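Kastemero Home & Workshop Notes
Heating

Looking after a small heating oil tank

By Nermin Altıntaş
Updated Feb 16, 2024

These notes cover the small steel tank that feeds an oil-fired workshop heater or a single room heater. Most of the points apply equally to a full-sized house tank, but anything involving the burner itself, the flue or a buried line belongs to a licensed oil burner technician. The tank used for the measurements below is a Dikstead horizontal, 102 litres, on a welded stand, feeding a Kukwood heater through a copper line with a spin-on filter. It stands outdoors under a lean-to roof.

Reading the gauge

A float gauge on a horizontal cylinder does not read in a straight line. The tank is widest at mid-height, so a given drop in level near the middle represents more oil than the same drop near the top or bottom. If consumption seems to slow down in the last quarter of the gauge, suspect the geometry or a sticking float before concluding that the heater is using less.

Check the float against a dipstick twice a year. Use a clean hardwood or aluminum stick marked in centimetres, lower it slowly until it touches bottom, and read the wet line straight away. Write the reading and the outside temperature in a notebook kept near the heater. Oil contracts in the cold, and a full tank dipped in January will read slightly lower than the same oil dipped in warm weather.

Do not use the dipstick opening as a fill point, and do not leave it uncapped while you go for a pen.

Water in the bottom

Condensation forms on the inside walls above the oil line, runs down and collects under the oil. It promotes corrosion from the inside, and in a hard frost it can freeze in the outlet or the line. A half-empty tank left over the summer has more bare steel to sweat on, so top up in June if the budget allows.

To test for water, smear water-finding paste on the lowest few centimetres of the dipstick, lower it gently, hold it for the time given on the tube and withdraw. The paste changes colour up to the water level. A trace on the tip calls for a note in the book and another test in a month. Anything over 2 cm should be drawn off.

If the tank has a bottom drain:

Shut the supply valve to the heater and let the heater go out.
Set a metal pan on level ground under the drain, with an absorbent pad beneath the pan.
Open the drain a quarter turn. Water and sludge come first and look darker and duller than the oil.
Close the drain when clean oil has run for a few seconds.
Wipe the fitting dry and look at it again after an hour.

The drawn-off liquid is hazardous waste. Keep it in a labelled, closed container made for fuel and take it to the household hazardous waste depot. The one in Medina accepts closed containers only, and will turn away open pails.

Stands and footings

A full tank is heavy, and soil moves with frost. Lay a spirit level across the stand each spring and again before the heating season. A tank on this type of stand should fall slightly toward the drain end and be level side to side. If one foot has sunk, pump the tank down before correcting it. Jacking a full tank puts load on fittings that were never meant to carry any.

Use a poured pad or solid concrete pavers. Hollow blocks crack when water freezes in the cores. Untreated lumber rots where it touches the ground and stays damp against the steel.

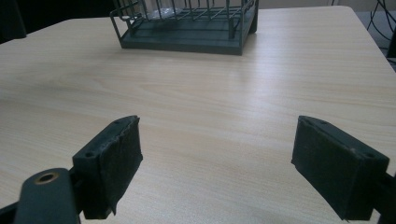
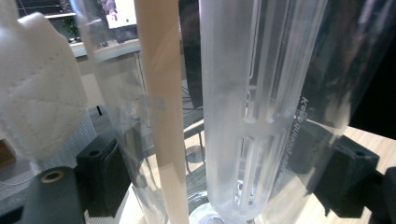

First photo: wood-grain table with a dish rack toward the back. Second photo: folded white mask beside a clear plastic cylinder.

Paint and surface rust

Surface rust on the shell is mainly cosmetic at first, but it hides the pinholes that matter. Brush it back by hand with a wire brush. Do not use a grinder or a powered wire wheel on a tank that holds oil or has held it. Wipe the bare area with a rag and mineral spirits, let it dry fully, then apply a rust-inhibiting primer and a light-coloured enamel. A light finish reduces the daily swing in temperature and therefore some of the condensation.

Look closely at three places:

The underside, along the lowest line of the shell.
The end seams, especially below the midpoint.
The skin around each leg bracket, where wet leaves collect.

A damp patch that attracts dust is a weep. A small blister in the paint on the underside, when the rest of the coat is sound, should be treated as corrosion coming through from within. Neither can be repaired with epoxy in any lasting way. Arrange for the tank to be emptied and replaced.

The line and the filter

Copper line should be sleeved wherever it passes through a wall or touches concrete. Cement is hard on bare copper, and vibration from the burner will wear a flat on the tube at any point where it rubs. Clip the line every 50 cm or closer if it runs where someone may step on it or lean a ladder.

Change the filter cartridge once a year, at the start of the season. Close the valve at the tank, put a pan and a pad underneath, and unscrew the canister by hand. Fill the new cartridge with clean oil before fitting it if the manufacturer permits, which cuts down on air in the line. Replace the gasket every time, including when the old one looks sound. Then open the valve, wait, and run a dry paper towel around the joint. A towel shows a slow leak much sooner than the eye does.

An old cartridge holds a surprising amount of oil. Drain it over the pan for an hour, bag it and send it to the depot with the drained water.

Vent and fill pipes

The vent pipe lets air out during filling and in during use. If it is blocked, the tank can be over-pressured at delivery or the heater can starve in service. Wasps, mud and ice are the usual causes. Fit a proper vent cap with a coarse screen and look at it after every heavy snowfall.

Mark the fill pipe clearly with the product and the capacity. If an old tank has been removed, its fill pipe must be removed as well. Oil has been pumped into basements through pipes that no longer led anywhere.

Be present for deliveries where possible. Ask the driver to stop when the vent whistle stops, and do not ask for the last few litres to be squeezed in. Cold oil put into a brim-full tank will expand on the first mild day.

Small drips and spills

Keep a kit within reach of the tank, in a lidded pail so that it stays dry:

Oil-only absorbent pads. These float and do not take up rainwater.
A bag of granular absorbent or plain clay cat litter.
Nitrile gloves.
Heavy plastic bags and ties.
A dustpan that is not used for anything else.

For a drip on concrete, lay a pad, press it down and leave it for 11 minutes, then lift and repeat with a fresh one. Follow with granules, ground in lightly with the sole of a boot, and sweep up the next day. Dish detergent and warm water will take off the remaining film, but only use it where the rinse water can be soaked up. Do not hose oil toward a drain, a ditch or the lawn.

For a spill on soil, stop the source, cover the patch with a tarp if rain is likely, and phone the oil supplier and the provincial spill line. Check with your insurer too. Many household policies treat oil leaks separately, and some ask for proof of the tank's age.

Smell without a visible leak

Light oil has a persistent odour and a very small amount will fill a shed. Before assuming the worst, check the filter gasket, the bleed screw on the burner pump and any rags left lying about. Oily rags should be dried flat outdoors or kept in a lidded metal can. If the smell remains after 3 days with all joints dry, close the tank valve, dip the tank and dip it again the following morning. With the valve closed and the temperature steady, the two readings should match. If the second is lower, leave the valve shut and call the technician.

Records

Keep the tank's data plate legible and take down the serial number, wall thickness and year of manufacture before the plate weathers. Enter each delivery, dip, water test and filter change in the notebook, and keep delivery slips in the back of it.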